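The Second Arm

I got the Zulel job because Nayeli Orozco had shingles. She does all the kitchen stuff for the site, the air fryers and the rice cookers and that soup machine that nearly took her eyebrows off, and I do luggage. I know wheels. I can talk about wheels until you leave the room. But she rang me from bed and said please, it's one morning, it's a bench unit, all you have to do is watch it pack things and write down whether you'd pay for it.

"Would I?" I said.

"How would I know? I've got shingles."

The fee was 157 dollars plus parking, which tells you where the site is at these days. I said yes before she'd finished the sentence.

The Wuvata showroom was out past the tile places on Ortner Road, upstairs from a gym, and the whole building thumped. Pendo Langat met me at the top of the stairs in socks. He apologised for the socks (wet shoes, long story, something to do with a dog) and then shook my hand for slightly too long, like a man who'd been told to and was waiting for somebody to tell him he could stop.

"You're not Ms Orozco."

"I'm luggage," I said.

He thought about that. "Okay," he said. "Tea?"

So we had tea, and he gave me the pitch, which he wasn't good at, and I liked him for it. You hire the Zulel by the month. It's two arms on a rail along the near side of your bench, and you teach it a job by doing the job with it, over and over, until it gets the idea. Groceries, mostly. Recycling. Somebody in Cairns had theirs folding tea towels. The minimum hire was six months and the price sheet had been printed over an older price sheet, so you could see the other number if you tilted it to the window. I tilted it. He saw me tilt it.

"It was cheaper in July," he said.

"What happened in July?"

"We sold some."

I should tell you about my dad here, because I was thinking about him from the minute I sat down. Dad had the cans. Everybody's dad has something. He'd walk the oval after the footy with a chaff bag and bring them home, and my brother and I would rinse them in the laundry trough and stand them on newspaper, and he kept a running total on the back of the door in carpenter's pencil. The last number on that door is 3,046. He didn't know it was going to be the last number, he just had a fall, and then he was in the unit at Lenside with a kitchenette and a kettle that switches itself off, and his hands went. He can hold a cup if you put it into his hand. Getting it out again is the trouble.

I didn't tell Pendo any of that. I asked him about the warranty.

"Parts and labour," he said. "Not the fingers."

"Why not the fingers?"

"Everyone breaks the fingers."

I wrote that down. It's still the best line in my notes.

Then he took me through to the bench. I'd been expecting something more like a car ad, I suppose, blue lights and a polished floor, and it was a marble benchtop with tiles behind it and a pile of shopping. Pendo pulled a stool over for me and stayed standing himself. He said I could ask it to do anything on the card. The card had 24 jobs on it and he'd crossed out a few in biro.

"What's wrong with eggs?" I said.

"Nothing's wrong with eggs," said Pendo, with real feeling.

I picked cans. Of course I picked cans.

It was slow! I want to be fair to it, and to anyone thinking of handing over money, so let me say that first. My brother at nine years old would have had the lot done and been outside on his bike. The arm went out, and stopped, and seemed to have a bit of a think, and came down so carefully I found I was holding my breath. Downstairs the gym dropped something heavy and the tea jumped in my cup. The arm didn't mind.

"Does it always do that? The stopping?"

"It's looking," Pendo said.

"At what?"

"Same thing you are."

I kept watching the other arm, though, the one on the left. I'd written "what's the second arm FOR" in capitals and underlined it, because that's half the hire, isn't it, and if I were reading the review that's what I'd want to know. It was down the far end with the packets, minding its own business. I asked Pendo and he gave me the brochure answer, two-handed tasks, steadying, handovers. Then he scratched his ankle with his other foot.

"My mum's got one," he said. "I put it in for her. She says the second one's company."

"Company for her?"

"For the first one."

I didn't write that down. I took a couple of pictures for something to do with my face.
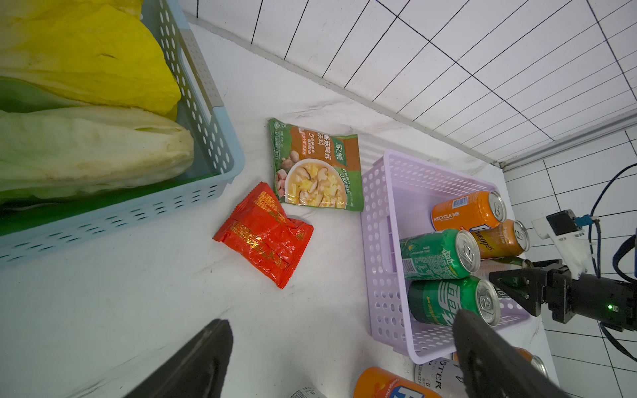
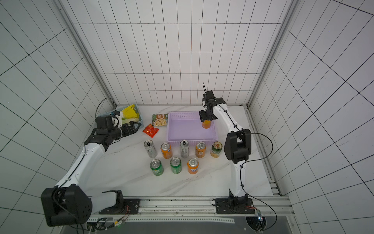

Cans, the lavender basket and the Zulel, upstairs at Wuvata.

Reading time: 6 minutes

We stayed at it until nearly one. I had it do the cans again, and then I had a go at teaching it myself, with Pendo leaning over my shoulder saying gently, gently, you're not opening a jar. I dropped one. It rolled right along the marble and onto the floor, and Pendo went after it in his socks and came back up with it held against his jumper as if it might be hurt.

"Could it put a cup in somebody's hand?" I said. "And then take it off them again?"

He put the can back on the bench and turned it until he was happy with which way it was facing.

"Putting it in, yeah," he said. "I could probably get you that in a fortnight."

"And the other bit?"

"It can't tell when a person's finished. It'd just sort of wait."

"Dad would wait too," I said. "They'd be there all night."

He laughed, and then he didn't, and he went and found me another price sheet, a clean one, and wrote a number across the bottom in biro that wasn't either of the numbers I'd seen already. I said I couldn't take a discount, we've got a policy. He said it wasn't for the site.

I rang Nayeli from the car. She wanted to know how it went and I said slow, good, overpriced, break-your-heart fingers, don't let them sell you eggs. She said that wasn't a review. I said I'd have it to her by five.

"Would you pay for it, but?"

The gym people were coming out with their towels round their necks. I still had my tea, I'd walked off with his cup. I sat there and worked out whether I'd have to take it back up today or if it could wait until I'd measured Dad's bench.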